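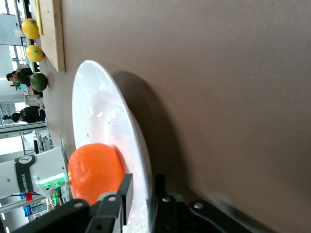 Sotano Eating Well at Home has now finished its second stage, and this report covers the work done since our last one to you in August. The program teaches older people living alone to shop and cook for one. We have kept the advice small and practical. Participants told us early on that printed food guides put them off, so the fruit session now begins with one orange on a plain white plate, and that is a serve. Most people in the room say they had expected the amount to be larger. The same session used to take an hour and now takes forty minutes, which leaves time for tea.

Progress report, stage two
Submitted 08/11/2019
Prepared by Cecilia Ankrah, program coordinator

Enrolments

We enrolled 138 people in this stage. Of these, 91 completed all eight sessions. The completion rate is lower than we wanted. A large share of the people who stopped did so after session three, when the Flodorar group moved from the library to the hall on the hill. The bus does not go up there on the afternoon timetable. We have since moved the group back to the library and have offered the remaining sessions again to anyone who missed them. So far 23 people have taken that up, and they are not included in the completion figure.

Referrals from the medical clinic were slow until the practice nurse put our form at the front desk. After that they came in steadily. We had no referrals from the pharmacy and will visit again in the new year.

Sessions

The eight topics are unchanged: planning a week, shopping, fruit and vegetables, eggs and fish, freezing, cooking with one pot, eating when you have no appetite, and a shared lunch. Freezing was the most popular by a long way. Many participants had not known that bread, cooked rice and grated cheese could all be frozen in single amounts, and several asked for it to be run twice.

Eggs and fish needed the most change. The first version had a baked fish recipe that made too much washing up and used half a bunch of dill. We replaced it with tinned salmon patties. The recipe is in the revised workbook, along with larger type and a page at the back for phone numbers. 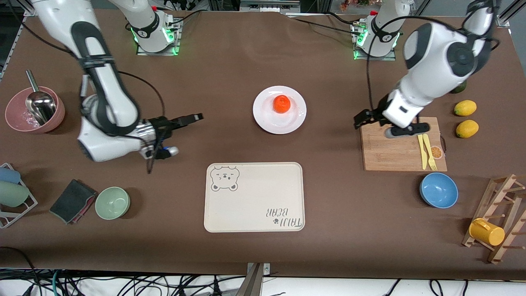 Kitchen and dining items on the table.

The session on appetite was led by our dietitian, Asger Vigfúsdóttir. She has asked that we split the group for this one in future. People who have recently lost a partner wanted to talk about eating alone, and people managing a medical condition wanted to talk about weight and medicines, and one session did not serve both well. We agree and have allowed for it in the stage three plan.

The shared lunch at Flodorar went ahead in the rain with the doors shut. It was loud. The soup ran out early and the bread did not. Two participants have started meeting on their own to cook and freeze meals together, which we were pleased to hear.

Feedback

We asked everyone the same short set of questions at the first and last sessions. More people reported eating a cooked meal on most days at the end than at the start. Breakfast did not change much. Comments on the forms were mainly about the chairs, the recipes and the wish for a follow-up session. One person wrote that she had bought a cauliflower for the first time since her husband died and had eaten it all.

Spending

Venue hire came in over budget because we paid for the hall and the library in the same month. Groceries came in under. We have covered the venue cost from the grocery line and the overall total is within the grant. The full statement is attached separately. We have not spent the amount set aside for translation, as the translated workbook is still with the reader for checking, and we ask that it be carried over into stage three.

Next stage

Stage three will start with two groups at the library and one at the Sotano office. We will confirm the bus times with the council before fixing the session times. Asger will draft the two versions of the appetite session and we will send them to you for comment once they are ready. We would also like to talk with you about a single follow-up session for past participants, which is not in the current agreement.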